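Eight years with the same desktop

November 2020

I bought my desktop computer eight years ago and I am still using it. It sits under a table in the spare bedroom in Jadberg. I do my taxes on it, keep the family photos on it, and write this blog on it. In October it started shutting itself off in the middle of things, and I had to decide whether to fix it or replace it.

I fixed it. The total came to $317 with tax. A new machine that did the same job would have cost a good deal more, and I would have lost a week moving everything over.

A few people have asked me what I did, so I am writing it down. I am not a technician. I work in billing for a flooring company and I learned most of what I know by reading the manual.
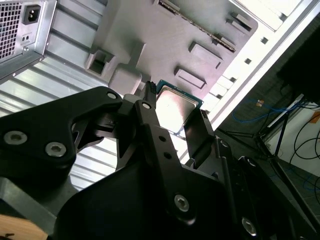 What was wrong

The fan on the power supply had nearly stopped. I could hear it trying to start and giving up. There was also a mat of dust on the front of the case, mostly cat hair, and the table is right over the heat register, which did not help.

I took it to Ahuja, the repair counter next to the dry cleaner on Mill Street. They charged a flat fee to look at it and told me the rest of the machine was sound. They also said the hard drive was old enough that they would not trust it, and I agreed with that. It had been making a sound like a fingernail on a desk since last winter.

I paid for the new power supply and a solid-state drive, and for more memory while the case was open. The memory was the only part I could have skipped. I am glad I didn't. My daughter's school runs everything through the browser this year, and the old amount was not enough for two video calls and a spreadsheet.
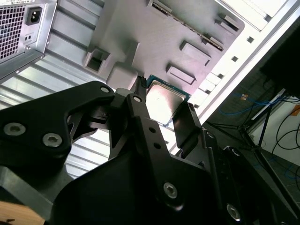
The part that took the longest was the photos. I had three folders called "Photos," one called "Photos new," and one called "sort these." There were 2,086 duplicates across them. I know the number from the program I used to find them. I deleted the duplicates over four evenings, checking as I went - the program was right nearly every time, but it did want to throw out the only good picture of my grandmother's porch.

After that I made two backups. One is on an external drive in the closet. The other is on a drive at my sister's house, in a drawer with her takeout menus. I plan to swap them every few months.

I looked at new computers before I made up my mind. The Nikano store at the mall had a small one I liked, very quiet, no bigger than a hardcover book. You can't add anything to it later, though. If the memory runs short in three years you buy another computer. That is fine for some people, and two years ago I might have bought it. This fall I did not want to spend the money.
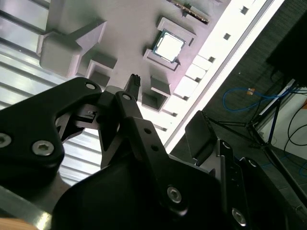 When is an old desktop not worth fixing?

When the repair costs more than half of what a replacement would, or when the operating system no longer gets security updates. I would also stop if the main board failed. By then the parts that fit it are hard to find, and you end up buying used ones from strangers.

I should say something about getting rid of the old pieces. The power supply and the hard drive can't go in the trash here. Jallus takes them at the yard behind the bus garage, and there is no charge for small items. Bring the drive in separately and ask them to punch it. They will do it at the counter while you wait. I took a box that weighed around 9 pounds, most of it old cables and two phone chargers from phones I no longer own.
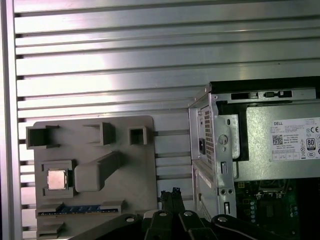
My one piece of advice about opening a desktop at home is to take your time with the plugs. I put the memory in myself the second time, after Ahuja gave me a stick that was the wrong speed and swapped it, and I spent longer looking than doing. Most connectors only go in one way, and the shape tells you which. The gray board in the last photo has three square sockets along its top row and they don't match each other, so it would be hard to mix them up. My own computer is less clear. The little wires for the front power button are all the same size and the labels on them are tiny. I took a picture with my phone before I touched anything, and I used it twice.

Since the repair the computer has not shut itself off once. It starts in less than a minute, where before I used to go make coffee. I moved the table to the other wall, away from the register, and I vacuum the front of the case when I do the rug.

Next on the list is the printer. It still works, but it has decided it is out of blue, and I only print in black.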